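Chapter 2

What You See When You Visit

Before you read

Think of the last time someone showed you how a thing worked: a parent with a new dishwasher, a salesman with a vacuum cleaner, a friend with a phone. Write down what they showed you first. Then write down what they left out. Keep the page. You will want it when you get to Section 2.4.

2.1 The Prolusthorpe open day

The town of Prolusthorpe has one automation workshop, and once a year, in February, the workshop lets the public in. The visit lasts two hours. There is a sign on the road, a place to leave wet coats, and a schedule taped to the door that stops being correct by mid-morning.

I have been to this open day more often than my job requires. The first time, I went as a curious person who had read too many magazine articles and expected something tall with a face. What I got was an arm bolted to a bench, moving a plastic cup from the left side of a tray to the right side. Then it moved the cup back. A man next to me watched this four times and asked when it was going to start.

His question is better than it sounds, and most of this chapter grows out of it. A visitor comes to a demonstration expecting an event. The people giving it have usually spent months making sure that no event takes place. A cup that goes from left to right without anything happening to it is, to them, a beautiful sight. They stand beside it with the look of parents at a school recital. The visitor, who has been moving cups since the age of one, looks for the snack table.

The gap between those two people is what we will study here. You will not learn how to build an arm in this chapter (Chapter 5 does that, and it has more math). You will learn how to watch one.

2.2 Three kinds of showing

Workshops use the word "demo" for several different things, and it helps to pull them apart.

A canned demonstration plays back a set of motions that were stored earlier. The machine goes to the same points in the same order whether or not the cup is there. You can test this by removing the cup, although you should ask first. An arm running a canned demonstration will close its fingers on nothing, carry the nothing across the tray with great care, and set it down.

A live demonstration uses sensors. The machine looks for the cup, finds it or fails to find it, and acts on the result. These are slower and fail more often, and a good host will run one anyway. At Prolusthorpe the live station is run on a small controller called the Jumano, which was built in the workshop and has a habit of pausing before each move. Visitors take the pause for thought. The staff used to correct them and have given up.

The third kind runs the other way around. A person does the task, and the machine's side of the bench keeps a record of how it was done. Engineers call this demonstration too, which confuses everybody, as now it is the human who is demonstrating and the machine that is, in a manner of speaking, visiting. We will come back to this kind in Section 2.4. It draws the smallest crowd at any open day and deserves a larger one.

Key terms so far

Canned demonstration: stored motions played back without checking the surroundings.
Live demonstration: motions chosen while the machine runs, using what its sensors report.
Demonstration by a person: a human performs the task so that the performance can be recorded and used later.
End effector: whatever is attached to the business end of an arm. A gripper is one kind. So is a suction cup, a paint nozzle, or, in one memorable year, a spatula.

2.3 The Naylor station

The busiest table at the open day belongs to a machine called the Naylor. It sorts buttons. In the year I kept proper notes, the card on the table said it had sorted 2,035 buttons without dropping one, and visitors read the card aloud to each other in lowered voices.

It is an impressive number and I do not wish to be rude about it. But look at what the Naylor has been given. The buttons are all the same thickness. They come down a chute one at a time, face up, onto a plate lit from below. The lamp overhead is switched off for the duration, so that no reflection can upset the camera. Someone has put tape on the floor so that visitors will not lean on the table. The Naylor is very good at buttons in the way that I am very good at tennis when the other player has gone home.

This is called structuring the environment, and there is nothing shameful in it. Factories do it all day long. If you can arrange for every part to arrive in the same place, facing the same way, you need much less cleverness in the machine. The cost shows up when the parts change. A few years ago a child at the front dropped a toggle button from her own coat into the chute, and the station was closed for 14 minutes while the staff took off the cover. She was given a sticker. It was the most useful experiment carried out that day, and I hope she has kept the sticker.

When you visit a demonstration, then, spend the first few minutes looking at everything except the machine. Look at the lighting. Look at how the parts arrive, and who puts them there. Look for tape. You are trying to work out how much of the job has been done before the machine begins.

2.4 Hands on the gripper

At the back of the room, past the coats, is the table where people do the work. The project has a name, Brulurora, which was chosen late in the evening and is now on the mugs. Its gripper does not hang from an arm. You hold it, and you use it to pick things up, and the picking up is the point.

Most visitors are surprised at how bad they are at this. Your own fingers feel an object before they hold it; they adjust, slide, and squeeze a bit harder without asking your opinion. Put a mechanical jaw between you and the object and all of that goes away. People who have eaten soup without incident for decades find that they cannot pick up a pencil. They laugh, and then they get rather serious, and then there is a line behind them. 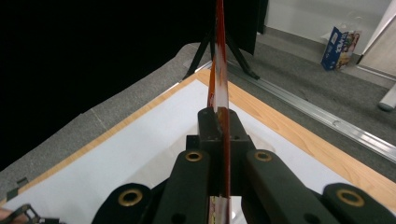 Thin objects are a good place to begin studying grip, as they leave so little room for error. A block forgives you. You can take it high or low, a bit crooked, and it will come along. With something like the red and white strip held here, the jaws have to meet it edge-on, and a small tilt of the wrist at the bottom becomes a large lean at the top. Notice that the strip stands upright in a narrow slot in the clamp block, with a link coming up on either side of its lower part. Notice too the brass bushings, the small golden rings where the links and outer arms have their upper ends. A bushing is a sleeve that lines a hole so that a pin can turn in it smoothly. It is about the least exciting part in the catalog. Leave it out, though, and in time the hole wears loose, the jaws begin to wander, and you have a gripper with opinions of its own.

A second thing to consider is the table. Compare its plain white surface and wood-grain border with what we said about the Naylor. There is no chute. Some structure remains, of course, for a pale flat surface is a kind one, and nobody has asked you to find the strip in a kitchen drawer under the takeout menus. Real homes are mostly kitchen drawers. How far a skill recorded on a tidy table will carry into an untidy drawer is one of the large open questions in the field, and we give it the whole of Chapter 9.

2.5 Questions to carry in your pocket

Hosts at open days are asked the same things every year. Will it take my job? Does it have a name? Is it on? They answer politely. If you would like to see a host's face light up, or at least change, try some of these.

What happens if I move the object a little to the left?
Which part of this wears out first?
What did you have to change about the room?
May I see it fail?

The last one should be asked in a friendly voice. Some hosts will find a reason to check the schedule on the door. Others will look over both shoulders, reach under the bench, and bring out the object that the machine has never once managed to pick up. At Prolusthorpe it is a wet tea bag. I have seen a whole group of adults stand around that tea bag in perfect silence, leaning in – the same people who had walked away from the cup.

Activity 2A

Work in pairs. You will need kitchen tongs, a tray, a playing card, and a spoon.

Lay the card flat on the tray. Using only the tongs, pick it up and stand it on edge against the spoon. Your partner writes down everything you do, including the things you do by accident. Trade places and repeat.

Now read your partner's notes back as if they were instructions for a machine. Mark each place where the notes say something like "then she got it." Those words are hiding most of the skill. Rewrite one of the marked lines so that a stranger who had never held tongs could follow it. Allow more time than seems sensible.

In the next section we take the tongs apart and ask what each half is doing.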